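Chapter 4
Fasteners and Joints: How Things Hold Together

What you will meet in this chapter
The difference between a permanent and a temporary joint
How a screw thread turns a small twist into a strong pull
Screw heads and drives, and how to choose between them
Why screws come loose, and what can be done to stop them
Pivots: joints that are meant to move

4.1 A bag of bits

Tip a flat-pack bookcase out of its box and the first thing to hit the floor is usually a little plastic bag. Inside are dowels, screws, a bent steel key and one odd thing that you won't find a home for until the last page of the instructions. Most people groan at that bag. I love it! Everything the designer knew about forces, about wood, about factories and about tired people kneeling on carpets at nine in the evening has been squeezed into a handful of small parts.

This chapter is all about that handful. In Chapter 3 we looked at materials on their own: a beam, a sheet, a rod. But hardly anything useful is made from a single piece. A chair has legs and a seat, a bicycle has hundreds of parts, and even a wooden spoon may have had its bowl and handle glued together. As soon as there are two pieces there is a joint between them, and joints are very often where things fail. If you have ever sat on a chair that creaked, you have heard a joint complaining.

Carmela Aguirre spent 20 years mending furniture before she began teaching, and her first lesson with a new class is always the same. She puts a broken stool on the bench and asks where it broke. The legs are sound, the seat is sound, and the glue line has split from one side to the other. Then she asks the class to mend it in such a way that the next person can take it apart again. That second request changes everything, and it leads us straight to our first big idea.

4.2 Permanent or temporary?

A permanent joint can't be undone without damage. Welds, rivets and most glued joints belong here. They are often light, neat and cheap, and there is nothing to work loose. A temporary joint can be taken apart and put back together with both pieces unharmed. Screws, nuts and bolts, clips and pegs are the common ones.

Neither kind is better. The hull of a ship would be a poor place for clips, and a battery cover that had been welded shut would make you very cross indeed. Ask yourself who will need to get inside, how often, and with what tools. A jam jar is opened every morning by someone half asleep, so its thread is coarse and needs less than one full turn. A gas meter should be opened only by a fitter, so it may be closed with something an ordinary screwdriver won't touch.

There is a middle ground too, and it is full of lovely puzzles. A nail can be pulled out, but the hole is never quite the same. A wood screw can be removed and replaced a few times before the fibres around it begin to crumble. The Wenell folding table, which we shall come back to in the case study, was first made with wood screws going straight into chipboard. People who moved house often found the legs wobbling by the third move. The answer was a threaded metal insert, pressed into the board once and left there for good, with a machine screw that could go in and out as often as anyone liked. A permanent joint and a temporary one, working side by side in the same hole!
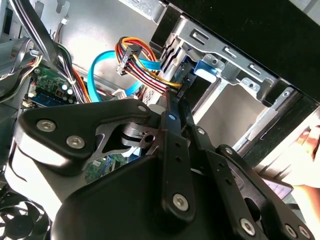
A screw has to be turned by something, and the shape cut into its head for the tool is called the drive. The oldest is the plain slot, which is easy to make and can be turned with a coin if you are desperate, but the blade slides out sideways at the least excuse. The cross-shaped drive keeps the tool in the middle, although it tends to push the tool up and out when you twist hard. The hex socket is a six-sided hole that takes a matching key, and it is a great favourite wherever metal parts have to be fixed together firmly. Look at the silver ones on the black metal links in the photograph, with three of them on a single plate. The key sits down inside the head, so there is no need to leave space around the outside for a spanner. You can also get at the screw from straight above, and a long key gives you plenty of leverage. The weak point is dirt. A socket packed with dried mud or old paint must be picked clean before the key will go all the way in, and a key that is only halfway in will round off the corners.

4.3 A slope wrapped round a rod

Now for my favourite part of the whole subject. Cut a long, thin triangle out of paper and wrap it round a pencil, starting at the tall end. The sloping edge makes a spiral, and that spiral is a screw thread. A screw is a ramp in disguise. Pushing a heavy box up a gentle ramp is easier than lifting it, and you pay for that by walking further. Turning a screw is just the same: your hand travels a long way round so that the screw can move a very short way in.

The distance the screw moves in one full turn of an ordinary thread is called the pitch. Suppose the pitch is 1 mm and your hand, holding the end of a key, travels round a circle of 70 mm. If there were no friction at all, you would pull the two parts together with 70 times the force of your hand. There is always friction, of course, and most of your effort goes into it, but that isn't a waste. Friction is what stops the screw from unwinding the moment you let go.

4.4 Why screws come loose

Shake a joint from side to side for long enough and the threads may slip against each other by tiny amounts. Each slip lets out a little of the grip. Julián Nieto, who looks after the looms at the Trorwood mill, keeps a paint pen in his top pocket and draws a line across every important screw head and on to the metal beside it. If the two halves of the line no longer meet, the screw has turned.

Try it yourself
Fix two strips of scrap wood together with a bolt and nut, finger tight. Draw a line across the nut and on to the wood. Tap the end of one strip 21 times with a wooden spoon and look at the line again. Repeat with a spring washer under the nut, and then with a second nut tightened against the first. Write down what you find before you turn to section 4.5, where we take each of these fixes apart and see how it works.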